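May 16, 2025

Open day at Hodthorpe, and I went mostly for the free lunch. They had me on the 30 minute tour, which ran nearer to 50. The big draw was the folding robot from Hikport. One orange garment, one fake-marble table, a crowd standing very quietly -- as if it were a chess match.
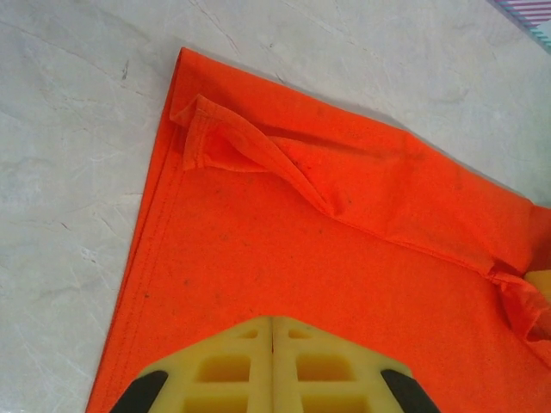

I asked what it costs to run and got a speech on "the journey." I asked how many shirts an hour and was handed a leaflet. The leaflet says 2628 folds in testing. It does not say how many were any good.

Yellow plastic fingers, and a green basket over by the wall. I kept thinking of my laundry at home, still in a heap.

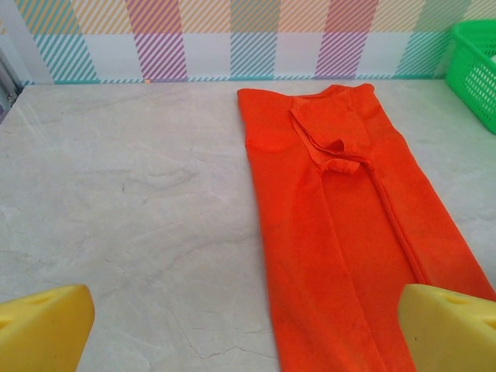
Polishchuk

The woman next to me said it would be in every house by June. Which June, I wondered. I'd want to see it try a fitted sheet first.

Lunch was egg salad. Took the late bus back to Hamwood -- feet sore, leaflet in the recycling.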